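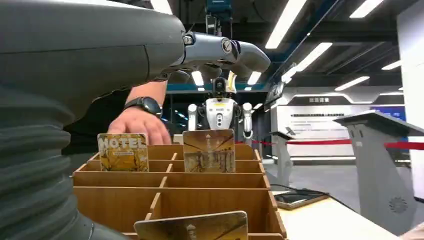
How to write a back cover blurb

Set aside an hour and have the finished manuscript to hand. Aim for 80 words on a short novel, and never more than double that.

1. Write down who the main character is and what they want. One sentence, 20 words at most.

2. Add what stands in the way. Stop before the halfway point of the book — anything later is a spoiler.

3. Cut the names. A blurb can carry 2 people and one place. Siiri Uibo's first draft for Skoltport had five people in it, and readers mixed up the sisters.

4. Read it aloud. If you run out of breath, split the sentence.

5. Send it to someone who hasn't read the book and ask them what sort of story it is. If they say crime and you wrote a romance, go back to step 1.

Leave the bottom right corner of the cover clear for the barcode. Check the size with your printer before you set the type, and keep author quotes on a separate line from the blurb.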